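Kevbridge support desk
Ticket: Right gripper lets go of thin chains on the jewellery box task
Product: Clisik two-arm cell, Prudus gripper firmware
Opened by: Vira Mykhailiuk
Handled by: Thérèse Simard
Priority: normal
Status: closed, follow-up open

Vira Mykhailiuk, 09:12

Hello again! First of all, the new cell is a joy and everyone here wants a turn on it. Now the problem. We're running the jewellery sorting task (pick up chains and small display cases, put them in the compartments of the box) and the right gripper keeps losing the chains. It closes, it lifts, it gets partway to the box, and then the fingers open on their own by a tiny amount. The chain slides out and lands wherever it likes. No error on the screen. The log says "grip OK" right through the drop, which I find quite impressive in its way.

The display cases are fine. We haven't dropped a single one with either arm. So it's only the thin stuff.

Things I've tried already:
- restarted the gripper from the menu
- restarted the whole cell
- wiped the finger pads with a dry cloth
- swapped to a different chain, a bit chunkier (same thing)

Thérèse Simard, 09:40

Hi Vira, lovely clear report, thank you. A few things to check before we go digging:

1. What is the grip force set to for the chain step? It's under Task, Objects, and each object has its own value.
2. When the fingers are closed on nothing, what does the position read?
3. Does the left arm do it too, if you give it the same chain?

Please leave the pads alone for now, and no more wiping until we've had a look at the numbers. And if you reach in to pick up a dropped chain, press pause on the panel and wait for the arms to stop. I know you know, but I have to put it in every ticket.

Vira Mykhailiuk, 10:25

Great questions! Answers in the same order.

1. Force is 60 for the chain. The display case has 200.
2. Right gripper closed on nothing reads 3. Left gripper closed on nothing reads 0. Is that a clue? It feels like a clue.
3. Left arm with the same chain holds it perfectly, all the way over the box and down. I ran it until I got bored.

And yes, pausing every time, promise.

Two pictures from the cell:

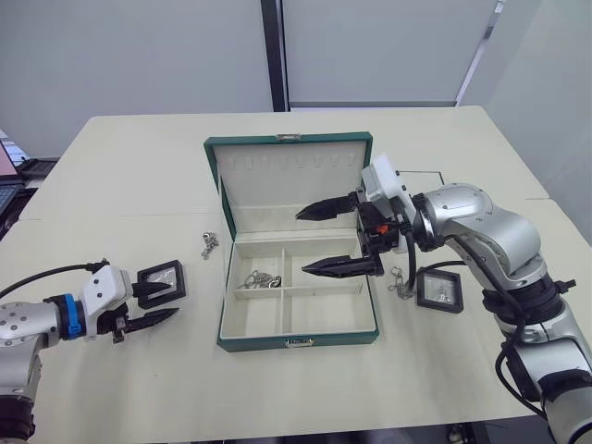
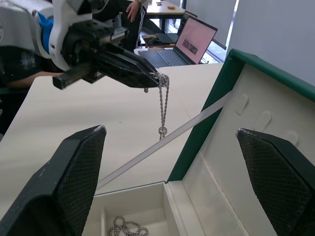 Attached by Vira Mykhailiuk: the open jewellery box and chains. Display case held in the left gripper in the first, chain looped around the fingertips in the second.

Thérèse Simard, 10:58

Oh, that is a clue, and a very good one. Closed on nothing should read 0 on both sides. A reading of 3 means the right gripper's idea of "shut" has drifted, so with something as thin as a chain it can't tell whether it's holding the chain or holding air. The firmware then does a small open-and-close to find out. That small opening is your drop. A display case is thick enough that the question never comes up, so the step is skipped and all is well.

It also explains the cheerful "grip OK". The check is made once, just after closing, and the log repeats the old answer until the next pick. I've grumbled about that before and I'll grumble again.

Please do this with the arms parked and everything cleared from between the fingers:

- Pause the cell and take the right arm to its park position.
- Open Service, Gripper, Right, and choose Clear zero.
- Choose Find zero. The fingers will open fully and then close slowly. Keep your hands away until the light goes steady.
- Read the closed position. Write it down and send it to me.
- Leave the chain force at 60 for now. I'd like to change one thing at a time.

Vira Mykhailiuk, 11:31

Did all that. Closed position now reads 0 on the right. Find zero took two goes, the first one stopped halfway with "movement blocked" and I couldn't see anything in the way. Second go went straight through.

Running the chain step now. Fingers crossed (mine, not the robot's).

Vira Mykhailiuk, 12:20

It works!! Every chain I've given the right arm has gone into the box. I also tried the bracelet, which was the worst of the lot this morning, and it hung on to that as well. The pick where the chain dangles straight down from the fingertips is so satisfying to watch.

One thing left over. When a chain is in a tangle, the gripper sometimes comes up with two. That's probably for our planner and not for you, but I'm mentioning it while I have your attention.

Thérèse Simard, 12:44

Wonderful news, and nice work getting that second run through. The tangles are indeed one for the planner. Ask Samir's helpdesk about the "single item" setting, which wants a slightly higher first lift and a short wait before moving on.

I'm less happy about "movement blocked" on the first try. It may be nothing, but a stiff spot in the finger travel would also be a good reason for the zero to drift in the first place. Could you run the open and close cycle 200 times with nothing in the fingers and send me the file it saves? It can go on over lunch. Put the guard sign out while it runs, please.

Vira Mykhailiuk, 14:05

Cycle test finished, file attached. No blocks reported, closed position still 0 at the end. There's a slight bump in the current on the closing side, near the end of the travel. It's in the same place each time and the left gripper doesn't have it.

Thérèse Simard, 14:37

Got it, and I see the bump too. Small, well inside limits, safe to carry on using. I'm sending you a replacement finger slide for the right side, and fitting it takes two screws and a bit of patience. Until it arrives, check the closed position at the start of each shift. If it reads anything other than 0, run Find zero again and add a line to the follow-up ticket.

I've passed the stale "grip OK" message to the firmware team with your log attached. Closing this one, follow-up stays open for the slide.

Vira Mykhailiuk, 14:41

Brilliant, thank you! Back to sorting.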